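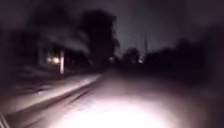 What's the best light for walking home on an unlit path? One with a wide, soft beam that you point a few steps ahead of your feet.

I've done the walk back from Huvholm in the dark all winter now, so I have opinions (sorry in advance, this is a thread).

First one: brighter isn't always better! I bought a 300 lumen torch and was dead pleased with it, then spent a week seeing a lovely white blob on the ground and nothing past it. I use the low setting now and my eyes cope much better with the rest.

Second: learn your kerbs. I stick to the same side every night and I know that edge better than my own stairs. If it's pale enough to pick up a bit of light you can follow it for ages, even when everything further off has gone black.

Third: dark patches on the ground. Could be leaves, could be a puddle, could be a hole. I treat the lot as puddles and go round. My socks thank me.
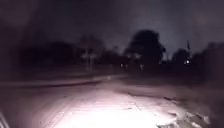
Tayla Maihi replied that she gave up on hand torches and clips a little one to her coat, low down, so the bumps throw longer shadows and she spots them sooner. Tried it last night and she's right, it's miles better on the rough bits!

Only trouble is my coat. The pocket flap covers the clip unless I fold it in, and by the time I'm past the Nakov turning it's flopped back over. Might sew it down. Might just wait for March and lighter evenings.

Anyway, the whole walk takes me 11 minutes with a torch and I'm not telling you what it took without.

5 replies · 2 shares

More from this author
Boots that survived the Modell path
Is the Buzatu café still doing soup?
Reflective strips, sewn or stuck?

Last updated 2019-01-19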